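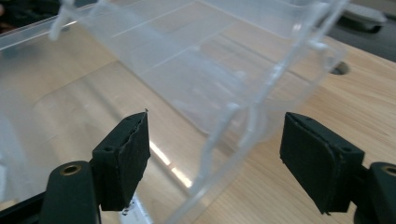
Kireck got its spring update on Sunday night, and I've been poking at it ever since, so apologies if you emailed me and heard nothing back. For anyone new to the newsletter: Kireck is the tool a lot of us use to turn recordings from hand-held grippers into something a robot arm can learn from. It lines up the camera streams, works out where each gripper was at every moment, and lets you throw away the takes that went wrong. Hosell makes it, out of a small office in Silthorpe, and the release notes are (as usual) four lines long and leave out half the good stuff.

The big one is clear plastic! If you've ever tried to track a gripper over a transparent box you'll know what I'm talking about. The tracker picks out little points in the picture and follows them from one moment to the next, and on a see-through wall half of those points are really on the table behind it, and the other half are reflections that slide around whenever you move your wrist. The old version believed all of them. You'd get a path that looked lovely for a second and then hopped sideways, and if you trained on it the arm would hop sideways too, which is funny the first time and then very much less so.

I called Loan Đặng, who looks after the tracking side at Hosell, and she was happy to talk about it for much longer than I'd planned (I had soup on). The new version keeps a running opinion on every point. If a point doesn't move the way a solid thing should, given what the motion sensor in the gripper says, it loses its vote. It doesn't get deleted, though, and that's the bit she's proud of. "Sometimes a reflection goes away and there's a perfectly good edge underneath it," she told me. "We used to throw that out and then have nothing left to hang on to."

They tested it on a set of 3000 takes called Cisneros, all of them two-handed jobs with storage boxes, lids, latches and other see-through things that trackers hate. Loan says the old version lost its place at some point in a good chunk of them. She wouldn't give me the new number until they've rerun the whole lot on a second machine, and I didn't push. On my own recordings, which are mostly me and a stack of food containers, the hops are nearly gone. I still get one when I bring both grippers in close together and one blocks the other's view. 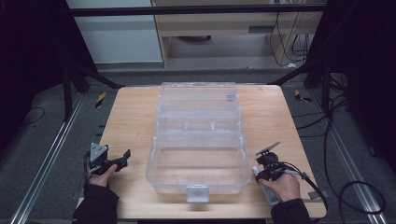
Two-handed work gets its own fix as well. Each gripper records on its own clock, and the head camera has another, so you're always stitching three clocks together and hoping. Kireck used to match them once, at the start of a take, and then leave them alone. Over a long take they'd drift, and I once measured a gap of 70 milliseconds by the end of one of mine. You wouldn't notice that watching the playback. You notice it plenty when one hand is meant to steady a box and the other is meant to open a latch, and your trained arm starts pulling before the first hand has got there. Now the clocks get checked all the way through, and there's a little strip under the timeline that goes orange when they disagree. I love the strip. I have been staring at the strip.

A few smaller things I ran into:

You can finally mark a take as "good until here" and keep the first part. I've been asking for this forever, and so has everybody on the forum.

The jaw opening is now read from the picture as well as from the sensor, so if the sensor drops out you don't lose the take. It gets confused by dark pads against a dark background, at least on my setup.

Export is slower. Noticeably slower, if you tick the box for the new point data. Loan says it's being worked on and to leave the box alone unless you need it.

Old projects open fine, but they keep the old tracking until you ask for a rerun, and the button is hidden in the project menu under "Rebuild paths." I spent most of an evening thinking nothing had changed. Save a copy first, too, as the rebuild writes over your hand corrections and there's no undo.

The update is free if you already have a license, and the trial version has it too, with the same limit of three projects as before. Hosell plans to share part of the Cisneros set in June so people can compare trackers on it, with the takes that still fail left in. I've asked for the list of those, and Loan says I can have it once she's cleaned up the file names.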